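Rukley Bedroom Things - README

Version of 11/5/20

A list of small things that collect in a bedroom, with the name of each thing, what it is made of and where it should go when the room is tidied. Please read the part about names before you open the table.

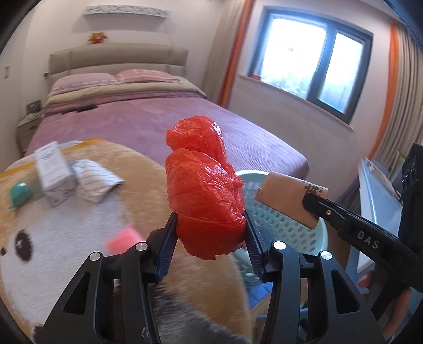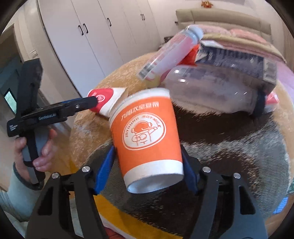

by Slanina

What is inside

The folder has one table, things.csv, with 826 rows. Each row is one thing. The rows are divided in 21 groups, for example paper cups, plastic bags, tubes and cores, medicine, soft toys, bedding. There is also a file notes.txt where I wrote the longer remarks, it is limited to 3000 words and I have nearly used them all.

Columns of the table:

- id: a number, never used again if the row is deleted
- name: the everyday word
- group: one of the groups
- material: paper, cardboard, plastic, foil, cloth, mixed
- colour: the main colour first, then the second
- state: whole, flat, crumpled, knotted, torn
- goes_to: paper bin, soft plastic, rubbish, drawer, shelf, bed, ask

How the names are chosen

I use the word a person would say at home. The cardboard core from a roll is "tube". The foil sheet for tablets is "blister sheet" and the box is a separate row, even if the two are lying together on a cushion. A cup with a printed logo is still "paper cup", and the brand goes to the remarks only. So the orange and white cup is written as "paper cup, orange/white" with the remark "JOYOUNG SOYMILK", and the red one is "paper cup, red/white".

A plastic bag was the most difficult thing to name. When it is wadded up it has no clear shape and two people will describe it in two ways. I decided that the name stays "plastic bag" and only the state changes. If there is a knot in it, I write "knotted" even when the rest is crumpled too. The first version had "bag ball" as a name, please replace it if you have old copies.

Where things go

The column goes_to follows the sorting at Ginarton, where I live. In your town it can be different, especially for paper cups. Many paper cups have a thin lining and our paper bin does not accept them, so all cups are marked rubbish. Tubes go to the paper bin. Clean bags go to soft plastic.

Medicine is always marked "ask". It does not matter if the box looks empty or the sheet looks flat. Please do not change this value in your copy and then send it back to me.

Soft toys and cushions stay in the bedroom. A cushion with an animal face is in the group bedding when it is large enough to put other things on it, and in soft toys when it is small. I know the border is not very clear - in notes.txt there is a list of the rows I moved twice.

Known problems

- Colour words are mine. Mauve, pink and beige are mixed in the bedding rows, and what I call teal can be green for you.
- 300 rows have no state. They are older rows, from April, when this column did not exist.
- Things for children are few.
- Clothes are not included. They are in the other list, Sovano Wardrobe Things, which has different columns and cannot be joined with this one by id.

Opening the table

The file is UTF-8 with commas. Some programs read the colour column as two columns because of the slash, so choose the comma only. Empty cells are empty, there is no "NA".

Corrections

Send the id, the old value and the new value, one correction on each line. I prefer small letters in names. For a new thing leave the id blank and I will give it a number.

Use

You may copy and change the list for home, school or work. Please keep this README together with the table.

Contact: use the form on the Rukley page | © Slanina | Back to top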